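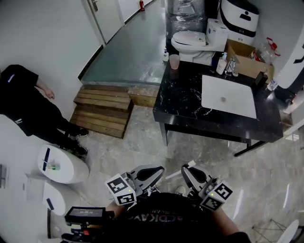
Rhona Halliday wrote to ask whether she could start boxing in January if she hadn't exercised in years, and whether she'd have to get hit. Yes to the first, Rhona, and no to the second! We get this one a lot at Nisbet Boxing, so it goes at the top.

Do I have to spar?
Only if you want to, and never in your first 3 months. Plenty of our members have never sparred and are perfectly happy on the pads and bags — it's still a wonderful workout.

What should I bring?
Hand wraps, water and a towel. We can lend you gloves for your first 2 classes, but after that you really will want your own (other people's gloves get old fast, believe me).

How long is a class?
Beginner classes run 40 minutes, warm-up included. Come a little early the first time and we'll show you how to wrap your hands.

Can I pause my membership?
Of course. Send us a note before your next payment and we'll hold your spot.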